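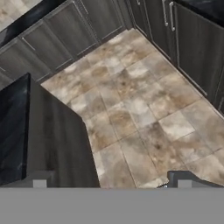
Vītola 2 — AR-Raumplaner für Smartphone und Tablet

Ich verkaufe die Vītola-App samt Messaufsatz jetzt seit der ersten Version und benutze sie auch selbst ständig, deshalb schreibe ich den Text für diese Seite lieber gleich selbst, statt euch das Datenblatt hinzuwerfen. Kurz gesagt: Ihr klemmt den kleinen Aufsatz ans Handy, geht einmal langsam durchs Zimmer, und danach stellt ihr Möbel, Schränke oder ganze Zwischenwände virtuell hinein und lauft drum herum. Das macht ehrlich Spaß!

Was ist neu gegenüber der alten Version?

Vor allem die Kantenerkennung. Früher sind mir Regale gern mal ein Stück in die Wand gerutscht, wenn das Licht schlecht war — das passiert mir jetzt nur noch bei ganz glatten weißen Flächen. Ein Tipp dazu: Legt eine Zeitung auf den Boden, dann hat die Kamera etwas zum Festhalten. Außerdem könnt ihr Räume endlich speichern und später weiterplanen (in Version 1 war nach dem Schließen alles weg, darüber habe ich lange genug geschimpft).

Was liegt in der Schachtel?

Messaufsatz mit Klemme
USB-Ladekabel
Stoffbeutel
Lizenzcode für 5 Geräte

Technisches

Reichweite: 11 m
Export: OBJ und PDF
Möbelkatalog: Trarkberg, vorinstalliert
Sprachen: Deutsch, Englisch, Lettisch

Der Trarkberg-Katalog ist ordentlich, bei Lampen aber etwas dünn. Wer mehr braucht, kann eigene 3D-Modelle laden. Große Dateien vorher bitte verkleinern, sonst ruckelt es auf älteren Handys gewaltig.

Preis und Lieferung

249 Euro inklusive Versand innerhalb Deutschlands. Der Aufsatz kommt von Vandia, die passende Schutzhülle von Clastham gibt es bei mir einzeln dazu. Das Update für Besitzer der alten Version ist bis Ende Dezember kostenlos — schickt mir dafür einfach eure Seriennummer über das Kontaktformular.

Stand: 15. Juni 2018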